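Rennie logged the rod in at the Kenstead shed under the heading Returned, Condition Unknown, and left the colour column blank. Isla Mackay filled it in. Silver, she wrote, with grey bands.

The procedure ran to 16 steps. Step one was to confirm the rod was straight. Step two was to confirm it again with a different operator, so she called Talha Ghauri over from the Aoki bench, where he had been recalibrating a balance that did not need it.

"Straight," he said.

"It's leaning."

"You asked if it was straight."

She recorded both answers. The form had room for one, and she used the margin.
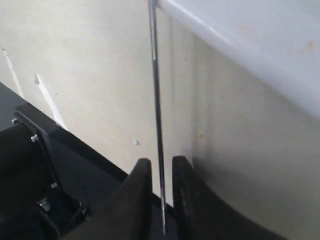 The Kenstead rod, showing the lean recorded by I. Mackay.

At step nine the tolerance table gave out. Marietjie Botha had written it for Janstead stock, and the Kenstead rod fell between two rows. Mackay rang her. The line carried a faint hum at what Ghauri judged to be 44 hertz.

"Use the lower row," Botha said. "Which way does it lean?"

"To the right, going down."

There was a pause — long enough for Mackay to check the connection.

"The other one went left," Botha said. "Don't sign anything until June."

Mackay capped her pen. Ghauri went back to the balance, which now read 158 grams with nothing on the pan, and he began looking for a form.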